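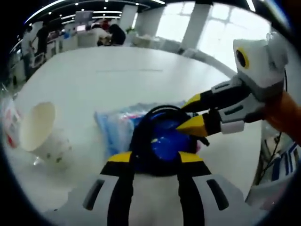
4.2 The shared table after lunch

Litter on an office table has a social life of its own. At Satidlow, where desks and a long white counter of snacks share one open room, we asked staff to sort what was left on the table into three groups: mine, somebody's, and rubbish. The third group was by far the smallest. A paper cup on its side was judged to be "somebody's" for most of an afternoon, apparently on the strength of its still being a cup.

Soft packaging fared worst. A box keeps its shape and so keeps its dignity, whereas a plastic packet, once crumpled, gives no clue as to whether it holds lunch or air. Participants tended to prod such packets, look thoughtful, and put them back where they had been. Thiele (our second coder) proposed the term "deferred rubbish" for this class, and it has stuck, rather like the class itself. 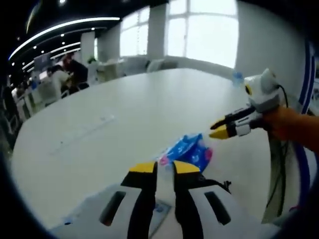
Figure 3. Crumpled blue packet with white lettering and pink accents, on the table.

Bright colours did not help. Packets of the kind in Figure 3 were noticed early and moved late, and two coders disagreed over whether nudging one aside counted as tidying. We decided that it did not, which lowered our totals considerably. The Tosevard site, discussed in Section 5, has a bin beside the table and produced much duller data.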